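When a Robot Loses Its Grip

A gripper is a robot's hand. It has two fingers that open and close. Before it picks something up, a small camera near the fingers checks the table.

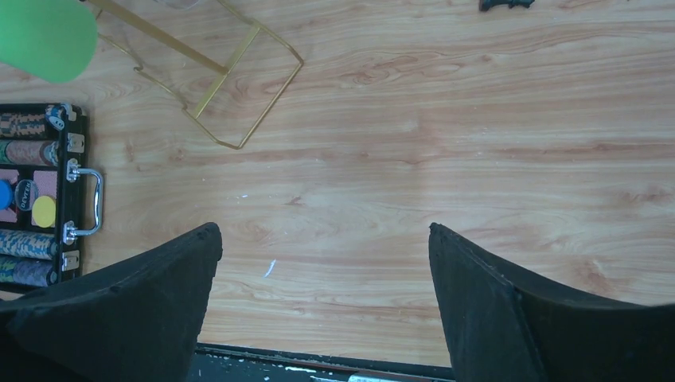

What went wrong

On 7th December, a robot at the Homgate lab dropped a glass. The fingers had closed on the foot of the glass, but too lightly. The glass slipped. Both arms stopped, and no one was hurt.

Glasses go on the rack upside down, held by the foot — the flat, round part. A foot is thin, so small errors matter. 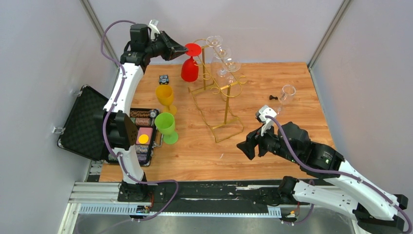
How it was fixed

Engineer Rosario Melis read the log and found fault 67: grip force too low. She raised the force and ran 3 tests with a plastic cup.

Safety rule: never reach toward a robot arm, even a still one. It may start again without warning.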